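Software notes from the Flultari group

New release of the Otusness planner: what changed and what still needs care

December 2024

The new version of Otusness is now on the internal server, and all teams who work with the arm cells can install it. I was asked to write a short item about it, because several colleagues outside our group have questions about why their old task files give warnings.

The main change is in how the planner treats an object which is already in the gripper. In the old version, the held object was one box, fixed to the fingers, and the box was made bigger on every side for safety. For a block or a bottle this works well. For a flat thing like a lid it is a bad choice. The lid is thin, but the box around it was thick, so the planner believed there was a collision with the rim of the container long before any contact was possible. It then looked for another path, did not find one, and stopped with error 56. Many of you know this error very well.

Now the held object keeps its own shape, and the safety distance can be set for each side. For the lid tasks we use 3 mm on the flat faces and 5 mm at the edge. Stella Obura made these values the default for the "lid" class in Dhanial, our object library, so you do not have to write them in your task file. If you have written your own values before, they are still respected, but you will see a warning. Please read it and then decide if you want to keep them.
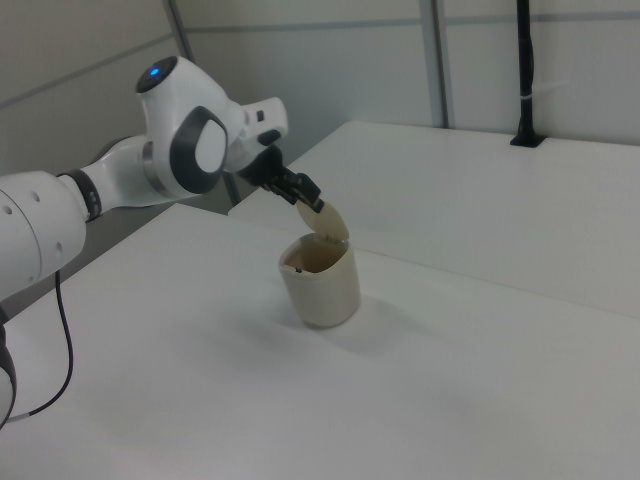
The second change is about contact. When we put a lid on a container, we want the two parts to touch, and a planner that avoids every touch can never finish this job. Before, people solved it by turning off collision checking for the last part of the motion. I did it myself in September, and I do not recommend it. Collision checking was then off also between the arm and the table, and the result was a scratched finger pad and a long talk with Kalliopi Dumitrescu about who pays for finger pads.

In the new version you can give a list of allowed pairs, for example lid and rim, and the permission is valid only inside a named segment of the motion. All other pairs are checked as usual. The segment names must be the same in the task file and in the controller file. If they are different, the planner refuses to start, and the message tells you which name it could not find.

There is also a smaller change in speed. The planner now stops its search after 600 ms if it already has one valid path, and it uses the remaining time only if you ask for a smoother one. In our lid tests, planning was shorter in most cases. It was not shorter when the lid was held at a steep angle near the opening, where the search has little free space and every candidate must be checked with care. We are still working on this.

Perception is not part of this release. The estimate of the lid angle after grasping still comes from the old module, and it can be wrong if the lid turns between the fingers. Stella is testing a correction step that takes a second look before the final approach. It will come as a separate package under the name Namedby, and it will be optional at first.

To update, close all running cells, install the package, and run the check script one time with the arm in its home position. Task files from the last version can be opened without conversion. If you find a case where the planner stops and you do not understand why, please send the log together with the task file to Kalliopi. A log alone does not let us repeat the problem.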